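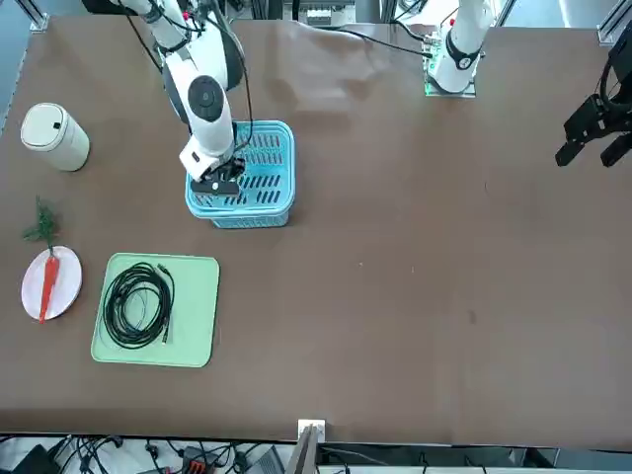

Sorting Bench, Household Containers: Notebook Entry, June

Entry opened 2:40 p.m. Continued from the previous page, where the shelf survey was left unfinished.

Purpose

The present entry records the layout of the brown bench during the container work and sets out the points to be settled before the storage guide is revised. The Doherty room will be used for the whole of this work. Colleagues who require the bench for other purposes are asked to write their hours on the sheet by the door.

Condition of the bench

The brown top shows faint scuffing. There is a lighter, crumpled-looking patch toward the back, near the middle, and a small dark spot to the right of center. The spot has been entered in the bench record as a surface mark, cause not established. It should be wiped with a damp cloth and looked at again at the next session. No solvent is to be used on the top until the reply from Merklow has been received regarding the finish.

The items are kept mostly to the left. The right side of the surface is reserved for laying out contents once a container has been emptied, and small articles should not be parked there between runs.

The small green circuit board at the back edge remains on its pale plate. Containers are to be set down well forward of it.

The blue basket

The light-blue basket is entered in the register as item 227. It is plastic, rectangular with rounded corners, with rows of narrow slots along the sides and in the floor. Its place is on the left part of the bench, near one third of the way across.

The slots are the main point of interest for the guide. An open floor is suitable for sponges, clothespins, vegetables awaiting a rinse, and other articles that benefit from air. It is less suitable for pens, loose screws, and hair clips, the narrow ends of which pass into the slots and catch. The draft guide at present recommends one type of basket for all shelf storage. It is proposed that this sentence be removed and replaced with separate entries for slotted and solid containers.

A liner was discussed at the previous meeting. Card was considered adequate for dry goods. Cut felt was preferred by two colleagues on the grounds of noise, but it would need to be washed, and the Vamine budget makes no provision for laundry. The matter was left open.

The color has one practical merit. Turquoise is easily found against the brown, and the same may be said of the shelves in the Doherty room, which are dark. Whether color should be used as a label in the guide is a separate question. Households already owning baskets in several colors will not wish to replace them, and a written tag serves the same purpose.

Placement on the shelf

Interior depth of the upper shelf, measured at the left upright: 387 mm. Measured again at the right upright with the same result. The figure of 40 cm printed in the draft guide is therefore incorrect and should be amended before circulation.

Baskets are to be stored with the short side facing out. The long side facing out gives easier access but uses the shelf width poorly. No more than 4 baskets should be assigned to the upper shelf, and none of them should be stacked. Heavy goods go to the lower shelf regardless of the container in which they are kept.

Procedure for the next session

Clear the right side of the bench and wipe the top.
Place the contents on the bench in the groups used in the Bollorine list.
Put back first the articles used every day, with tall articles along the rear side.
Record any article that catches in a slot, giving the article and the side of the basket.
Return the basket to its place at the left before the entry is closed.

Matters outstanding

Liner material: undecided.
Dark spot on the bench: to be examined after wiping.
Shelf depth in the draft guide: correction to be sent with the next set of page changes.
Bollorine list: the heading "miscellaneous" is too broad and contains both string and batteries. These should be separated, and batteries assigned a solid container with a lid.

Entry closed 4:15 p.m. The shelf survey resumes overleaf, beginning with the lower left section.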